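**Research watch: learning returns sorting from people's hands**

Larik put out a write-up on Friday, October 30, 2026, on teaching robots to handle returned parcels from head-level recordings of people doing the job. The headline is a policy trained on 1735 clips. We read it twice and still have doubts.

The method is simple enough. Record someone tagging and packing returns, pull the hand motion out of the footage, then train a model to predict the next few seconds of movement. The team calls its model Nerelura. It was tested on 30 parcels, and it placed the tag well enough to pass on nearly all of them.

Well enough by whose standard? The pass rule was written by the same people who ran the test, and a tag hanging half off the box still counted. The comparison system, Godoy, got 14 clips to learn from. We'd like to see it given the full set before anyone calls this a win.

The paper is also thin on the small stuff. Thin paper slips are hard to pick up one at a time, and hands hide the very things the model needs to see.

Handwritten RETURN slips and labeled parcels, from the recordings:

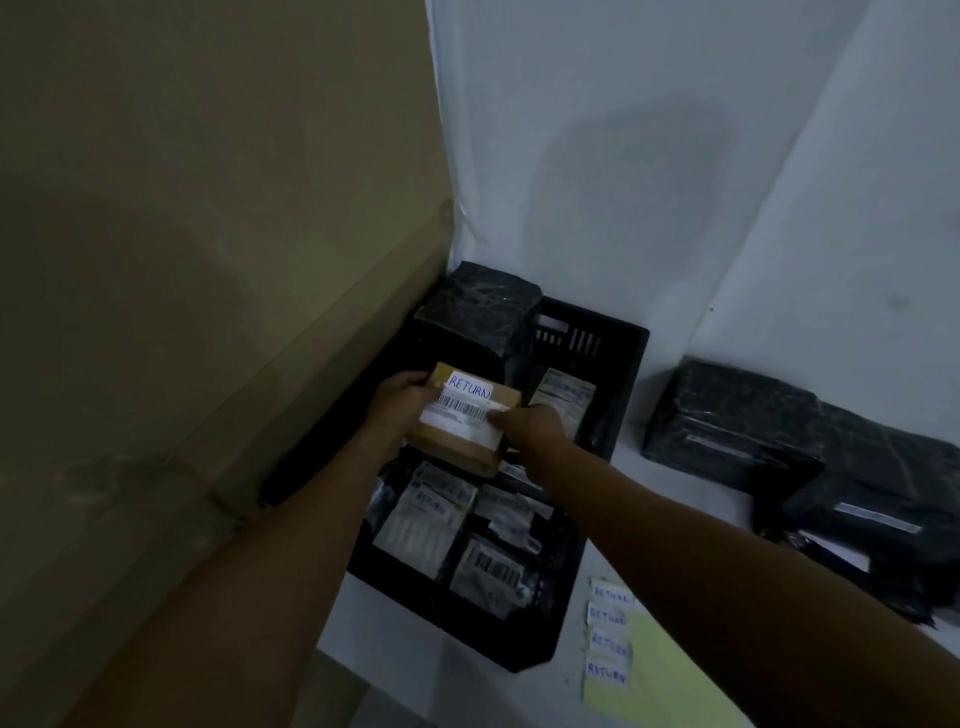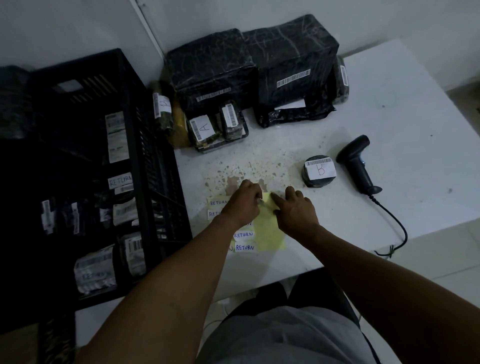
Ciltier tried something close to this last year and dropped it after 8 weeks, blaming shiny wrap and bad depth readings. Larik says its hand tracking gets around that. Maybe so, but the section on tracking errors is a single paragraph with no table, and the failed runs aren't broken out by parcel type.

The code is promised for November. We'll run it on our own bench with tags we wrote ourselves, and print what we get, good or bad.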